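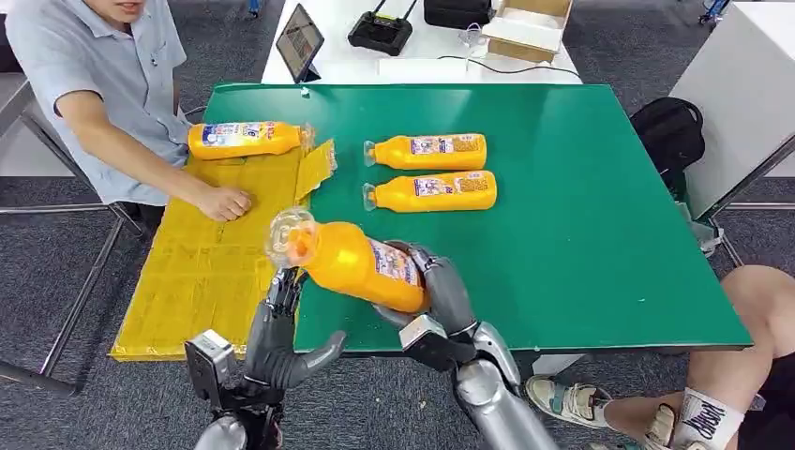
Department of Public Administration, Prandley College

FOR IMMEDIATE RELEASE

Prandley to host winter symposium on small-town government; registration open now

PRANDLEY. Registration is open for the Skirkden Symposium on Small-Town Government, back on campus this January after a year at Fendar State. Two days of papers and panels, plus a keynote each morning. Doors at 8:30 a.m., first session 9:15.

The program committee took 42 papers out of 76 submitted. Topics run from water billing and shared police services to how towns under 5,000 people write a budget with one full-time clerk. Full schedule goes up on the department page as soon as room numbers are confirmed.

Opening keynote is Nii Korletey, professor of local government at Fendar State. His talk, "Who Picks Up the Phone at Town Hall," draws on interviews with clerks in 51 municipalities. Second morning goes to Saoirse Lenihan, former town manager and now a senior lecturer here at Prandley. She will speak on mergers between neighboring towns, and why so many get as far as the ballot and stop.
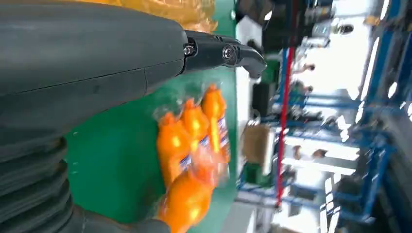
Lenihan also chairs the practitioner track, new this year. Eleven sessions were first planned for it. Still 11, but two have swapped places since the call for papers went out, so anybody working from the old PDF should throw it out and use the new one.

"We had clerks and managers telling us they liked the papers but couldn't get a word in," Lenihan said. "So they get their own rooms and their own chairs this time. Researchers are welcome to sit in. I'd like them to mostly listen."

Korletey said the move back to Prandley made sense. "Fendar was glad to have it. But the people this is meant for live closer to Prandley, and a lot of them can't be away from the office overnight."

Graduate student papers will be read on the first afternoon in Kurek Hall, second floor. The Kurek Prize for best student paper will be announced at dinner. Finalists have been notifed by email. If you submitted and heard nothing, check your spam folder before calling the office, please.

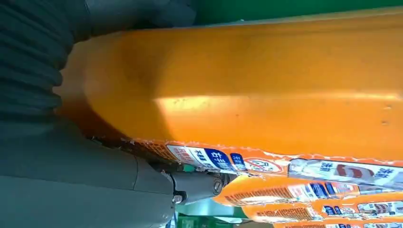

Close-up: glossy orange plastic, part of a printed label along the lower edge.

Parking. Lot C behind Kurek Hall, free both days with a symposium badge on the dash. Lot A is staff only and they do ticket. The shuttle from the train station runs every half hour until 7 p.m.

Lunch is included in the registration fee. Dinner is seperate and has to be booked ahead. Town employees pay the student rate, bring a work ID to the desk.

Selected papers will come out in an edited volume later on, title to be settled. Presenters should send final versions to the department office before the end of the month following the symposium. Word files only.

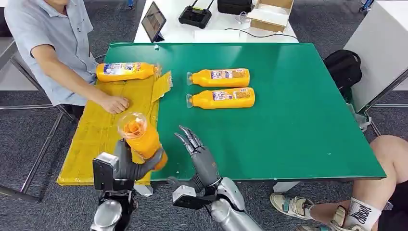

Can I register for one day only?
One-day registration is available for either day, at half the full rate, and it includes lunch and that morning's keynote.

Press passes on request from the department office, weekdays until 4 p.m. Interviews with both keynote speakers can be set up in advance, Korletey by phone only before the event.

###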